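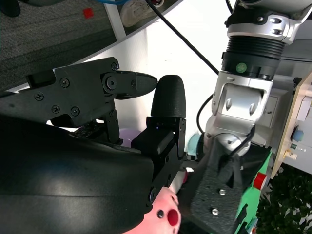
Meinir Jenkins wrote to me after the first release asking why the Skimgate episodes all seem to stop with the gripper half open, and whether she could train on them anyway. Short answer: please leave them out, or at least read the next bit first. Her email is the reason this README got rewritten, so thanks, Meinir!

Clustorham, two-arm handling set
README, revised 20 April 2025

What's in it

286 episodes, each one a folder with wrist video, joint positions for both arms, gripper commands and a plain text log. The black gripper with the pointed upper jaw and the rounded, dotted fingertip is the one all the trouble is about. The silver arm across from it behaved itself the whole time and you can use its data as is.

What went wrong

We recorded in two blocks, Gentile (the earlier one) and Skimgate (August). Partway through Skimgate the gripper started stalling on the close. The command would go out, the jaw would move partway, and then it just sat there with a gap left between the pointed tip and the rounded one. No error, no stop, nothing in the log except a current reading that climbed and stayed up. I blamed my own code for way too long (I rewrote the command queue twice, and it was fine both times).

The cause was a loose screw in the finger linkage. It had backed out far enough to rub, and the motor was pushing against it. Once I tightened it and put on a drop of thread locker, the stall went away.

The part that worries me more is the safety side. Our stop was supposed to trip if the current stayed high, but I'd set the timeout to 30 seconds while testing and never changed it back. So the gripper could push for up to 30 seconds with the other arm still moving right next to it. The arms did bump once, in episode 31 of Skimgate – slow speed, no damage, but I didn't enjoy watching it.

Which episodes are affected

20 episodes carry the tag "stall" in the index file. The tag goes on whenever the commanded and measured gripper positions disagree after a close. Episode 31 has its own tag, "contact". I kept them all in because a couple of people wanted failure data, but the default loader (Jirkari) skips both tags now. Set keep_faults to true if you want them back.

Known leftovers

The current values in Skimgate are raw, and I haven't converted them. The Gentile ones are in amps. Don't mix them!

The blue indicator light on the finger block is no help for spotting stalls. On our unit it glows through a stall just like it does the rest of the time, so go by the tags.

If you find a stall I missed, send me the episode name and I'll tag it in the next version.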